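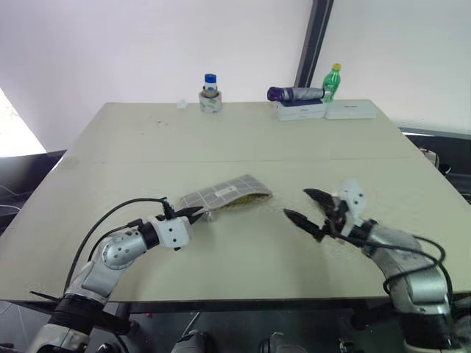 My job is writing the instructions that tell robots what to do, and the first thing kids ask me is whether the robot is clever. Well, sort of! A robot without any software is a very expensive coat rack. It has motors and cables and fingers, but no idea what any of them are for. Think about picking up something soft, like the flat pouch with the grid pattern and the yellow-green lining showing at its open end. You'd grab it without a thought. A robot arm with two stiff black fingers needs a whole pile of computer programs to help it, and those programs have to talk to each other the entire time. I'm going to take you through the main ones, in the order I'd explain them to my niece (she's nine, and she asks harder questions than my boss).

What is software, anyway?

Software is a list of instructions that a computer follows. When you play a game on a tablet, the tablet is the hardware – you can drop it on your foot. The game is the software. You can't drop that on anything.

Robots work the same way. The arms are hardware. The part that says "move this joint a tiny bit to the left" is software, and I type it on a keyboard with a mug of tea beside me. Most days I don't touch a robot at all. I sit and type, then I run my program on a pretend robot on my screen, and then I go and fix whatever I got wrong.

Seeing: the program called Iden

Our seeing program is called Iden. A camera sends it a picture, and to a computer a picture is only a huge pile of numbers. Each number says how bright or what colour one little dot is. Iden has to look through all those numbers and work out where one thing stops and the next thing starts.

Try it yourself. Look at your desk and squint until everything goes blurry. Is that lump a sock or a mitten? Where does the pencil case end and the book underneath begin? You know because you've seen lots of socks and lots of pencil cases. Iden had to learn too. We showed it 2,000 pictures of ordinary household stuff, and for every one of them a person had drawn a line around each object and typed in its name. I drew plenty of those lines and my wrist was sore for a week.

Some things are hard for Iden. Clear plastic and glass are horrible because you can see straight through them. White things in front of a white wall are tricky as well, and a crumpled tissue is a real pest, as no two tissues ever crumple the same way. Patterns can help, though. If there are straight lines printed on something, Iden can look at which way the lines are pointing and work out how the thing has been turned.

Planning: the program called Steltetti

Once Iden has found the object, it passes the news to our planner. The planner is called Steltetti, after a town in a story that Lorna Samonte made up for her kids. Lorna wrote the first version of it, so she got to choose.

Steltetti's job is to answer one question: how do I get my hand from here to there without bumping into anything?

You do this every time you reach across the dinner table for the tomato sauce. You go around the water jug and over your brother's elbow. You don't stop and think about it, but your brain has made a plan. Steltetti makes one by trying out 70 different paths in its imagination (well, in the computer's memory) and giving each of them a score. A path that hits the table gets thrown out. A path that goes a silly long way gets a poor score. Whatever has the best score at the end is the one the arm will follow.

With two arms it gets much harder. Now each arm is one of the things the other arm could bump into! And they both keep moving! If you want to know what that's like, play this with a friend:

1. Put a tea towel flat on a table.
2. Stand side by side. One of you uses only your left hand and the other uses only your right.
3. Use just a thumb and one finger each, like a gripper.
4. Fold the towel in half without talking and without touching each other's hands.
5. Now try again, but say what you're going to do before you do it.

I bet step 5 went better. Robot programs do their own kind of talking. Before the left arm moves, its plan gets shared with the right arm's plan, so each one knows which bit of space is taken.

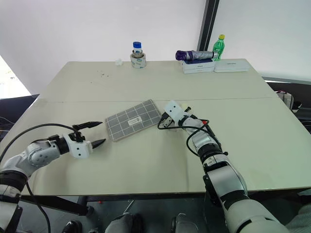

Moving: the control program

Okay, so we have a plan. Somebody still has to push the motors, and that's the control program. Ours doesn't have a fancy name. We call it the controller.

The controller is a worrier. It asks "Where is my elbow supposed to be? Where is it really?" over and over, all day long. If the elbow is a bit too low, it gives the motor a little more push. If the elbow has gone too high, it backs off. Then it asks again straight away. This round-and-round checking is called a feedback loop, and you have one too. Stand on one foot and feel your ankle wobbling. Those wobbles are your own controller making tiny fixes.

Every joint in the arm needs checking. So does the gripper, which has to know how far apart its fingers are. Open them too little and they'll knock into the thing you want. Open them far too wide and they might bump the thing next door.

When it goes wrong

Things go wrong all the time, and I don't mind much, as that's how I find out what to fix. In July I got a plus sign and a minus sign muddled in one line of code. The arm on my screen went the exact opposite way from where I wanted and tried to go down through the floor. It was only the pretend robot, thank goodness!

A mistake in a program is called a bug. When I find one I write it down in a notebook, fix it, and run all our little tests again. There are 3,000 of those tests now. The computer does them while I make another cup of tea.

Words to know

Software: instructions for a computer.
Perception: working out what's around you, from a camera or another sensor.
Planning: choosing a way to get something done before you start.
Control: checking and fixing a movement while it's happening.
Gripper: a robot's hand. Lots of them have only two fingers.
Bug: a mistake in a program.

Written by Lorna Baird, 18 October 2020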